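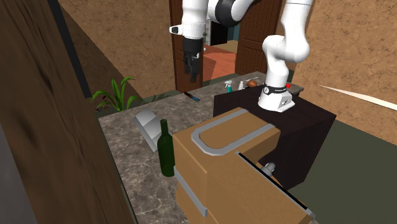

The open day, or: I drove 80 miles to look at a kitchen on a screen

I should say up front that I went in a bad mood. The invitation from Didino promised "household robotics you can see working," and I have been to enough of these to know that the word to worry about there is "see." Sure enough, the kitchen was a simulated one. Marble counters, green bottle, a plant in the corner, all of it rendered, and a row of folding chairs facing the monitors. There was real coffee, which was decent.

The project is called Kerkine. The idea is that you let a program practice kitchen chores on a computer thousands of times and then move what it has learned over to hardware. Fine. I've heard that pitch since before my knees went. My question is always the second half, the moving over part, and it's always the half that gets one slide.

Nataša Zupan ran the session, and I'll give her credit, she didn't oversell it. She told us the software build we were looking at was number 1569 and that most of the earlier ones had been worse. Somebody laughed. I don't think she was joking.

What they've set up is a kitchen with the sort of mess you'd find in mine. A knife left out, a spray bottle, a fork, a bread roll straight on the counter (I would like a word with whoever does that). The arm is supposed to work out what's what and deal with it. We got the tour of the place from several angles before anything was explained, and I spent most of that time wondering who picked the art. 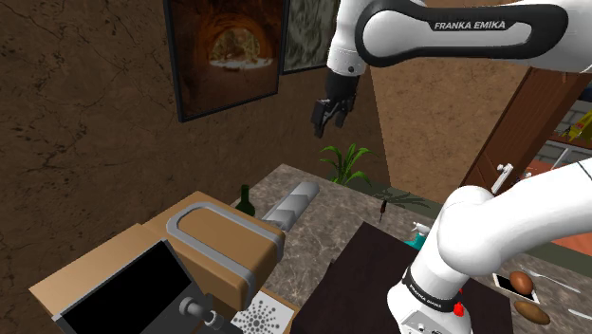
The Kerkine kitchen, with egg, fork and two arms' worth of Franka Emika.

Now for my complaints. Counters in a simulation don't get sticky. I asked whether there was any jam in there and was told that jam is hard. Yes! Jam is hard! That's why I'd like a robot to do it. I also asked how long a single chore takes and got an answer about computing time, which I hadn't asked for. When I tried again I was told 18 minutes for the full tidy-up, on a good run. I can clear a counter in less than that with a phone in one hand.

A man behind me from Sekiguchi (they make catering equipment, or sell it, I didn't get that straight) wanted to know about glass. How does the program know how hard to squeeze a bottle? That was the best question of the afternoon. The answer involved a lot of words about friction and ended with "we tune it," and I wrote that down and underlined it.

I will admit the close view of the gripper and the wine bottle held my attention. The marble shows faintly through the green glass, and there's some proper linkage between those fingers, screw head and all. I leaned forward. So did the Sekiguchi man. Then I remembered that a nice picture of a gripper is a thing I've been shown before, by people who are no longer in business.
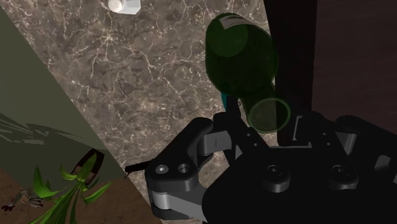 What I asked on the way out

I asked Nataša when there would be a real counter with a real bottle on it. She said April, if the money holds. I've put it in the calendar in pencil.

I also asked about Grillik, the other product on the flyer, which wasn't shown and which I gather is meant to watch your stove. "Next time," she said. There were 19 chairs set out and nearly all of them had somebody in them, so I suppose there will be a next time. I'll go. I'm bringing jam.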